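Folding long sleeves flat, what order do you do it in?
Home and Laundry > Folding and Storage
15 replies, 337 views

dumar_rania
I've started doing the folding on a big table, where I can spread a sheet out and do a whole basket in one go. T-shirts are fine. Long sleeves are where I lose time. I lay the top face down, fold one sleeve in, fold the other in, and by the time I bring the sides over there's a thick lump down one side and the stack leans. Drawer is a Henum, 40 cm wide inside, so I can't just make them bigger. What order does everyone else use?
Rania

Birger S
Sides first, sleeves second. Bring one side in a third of the way with the sleeve still attached and sticking out, then lay the sleeve straight down along the body. Same on the other side. If you fold the sleeves by themselves first you end up with the lump you're describing.

lucrezia_m
Disagree with Birger on this one. For a heavy sweatshirt, sure. For a thin long-sleeved top I fold the sleeves in first and it comes out fine. Depends on the fabric. What are yours made of?

dumar_rania
Cotton mostly, a couple of fleecy ones. Photo from last night, partway through a blue one. Plaid shirt at the back hadn't had its turn yet.

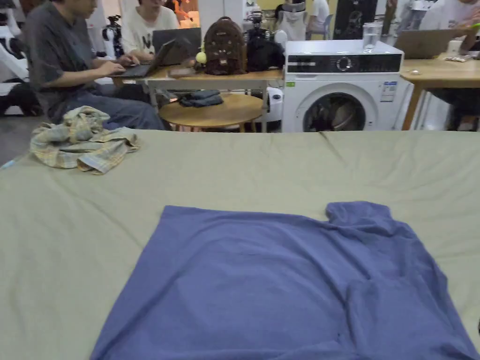
Photo: Rania Sqalli. Click to enlarge.

Birger S
Thanks, that helps. The body is lying nice and smooth so I wouldn't change anything there. It's the sleeve near the top right corner. You've got it folded up so it pokes out above the line of the shoulder. Once you fold the side over, that bit either stays sticking out the top or gets bunched under. Point the sleeve down toward the hem and it will lie inside the rectangle.

lucrezia_m
I agree about the sleeve going up. I still say the order doesn't matter much if both sleeves point down. There's a second layer along the right side as well, is that the other sleeve brought across? If it is, you've got both of them on the same side and there's your lean.

dumar_rania
Yes, that's the other sleeve. I was crossing them over. Hadn't thought of that as the problem.

Italo B.
Does the sheet slide around on you? I tried folding on a tablecloth and spent half the time pulling it straight again.

dumar_rania
A bit. It wrinkles up but it doesn't go anywhere. I like it better than the bare table, things grip.

Aldo Mancuso
I'd hang the plaid one. Collared shirts folded in a drawer come out with a crease across the chest no matter what you do.

lucrezia_m
Not if you button it first. Top button, one in the middle, one at the bottom, then face down and treat it like any other long sleeve. Mine live in a drawer and I iron maybe 6 a year.

Aldo Mancuso
I don't iron any. They're on hangers.

Birger S
Whichever you pick, don't leave it in a pile while you do the rest. Do the collared ones first or lay them flat to one side.

Italo B.
Has anyone used the Dorkeck folding board? The plastic one with the hinged flaps.

Aldo Mancuso
Had one. Good for T-shirts, too narrow for my sweatshirts. Gave it to my sister.

dumar_rania
Update for anyone searching later. Did the rest of the basket with Birger's order, sides first and sleeves straight down, one on each side. Stack is level and they fit the drawer in two rows. Tried Lucrezia's way on the thin ones and couldn't see much difference, so I'll stick with one method for all of them. Plaid shirt is on a hanger for now.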